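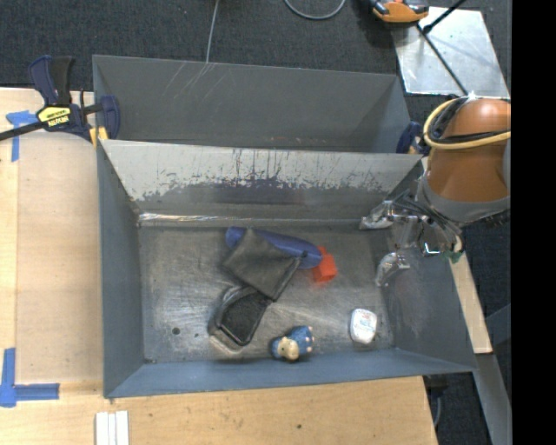

Front bin with cloth over the long blue item, arm at right. Rear bin behind.

Grasp methods group, minutes, September
Chair: Sutrisno Pelupessy. Apologies from Druler end, Grindville dialled in late.

1. Last minutes
Accepted. Typo in the Mulligan entry fixed.

2. Bin-to-bin results
Sutrisno went through the run log. 1237 attempts in the set now, all mixed objects, soft and rigid together. Main finding: the policy trained with occluded items does better on cloth-over-object piles than the one trained on seperated items. Gap holds after dropping the 21 attempts with bad timestamps. Grindville asked if it's just more data. No, sets were matched for size. To go in the write-up, near the front.

Still weak on: things close to the front wall, anything where shiny metal throws a reflection back. Mesh also poor.

3. Labelling
Long argument re what counts as a success when the cloth comes up with the thing under it. Agreed: double pick gets its own label, not success, not fail. Old runs to be relabelled, 3 people on it, overlap on a small share so we can check agreement. Grindville not happy about the hours but will do it.

4. Geltum baseline
Not ready. Config doesnt match our gripper limits. Mulligan to send corrected file.

5. Bench
Clamps to be checked before each block, bins musn't creep. Tape marks stay where they are, please don't peel them. Saturday block goes ahead.

Actions
Sutrisno: draft results section, colour scheme for the plots
Mulligan: Geltum config
Grindville: relabelling sheet
Druler: comment on item 3 by email

Closed at 4.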